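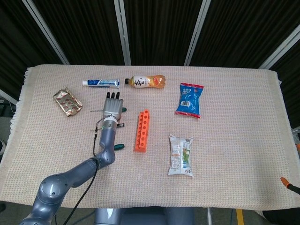

Chapter 4
Clearing the Table

I put off writing this chapter for months, mostly from embarrassment. My students keep asking if a machine can tidy up yet, and my answer keeps changing. At Soltgate we once gave an arm 118 tries at picking up ordinary clutter, and it managed 70. Pretty good, I thought – until I pictured my own kitchen with that many things on the floor! Crinkly snack bags are still my favorite kind of trouble, as they change shape the moment you squeeze. So let's start with grip, and leave planning for Chapter 5.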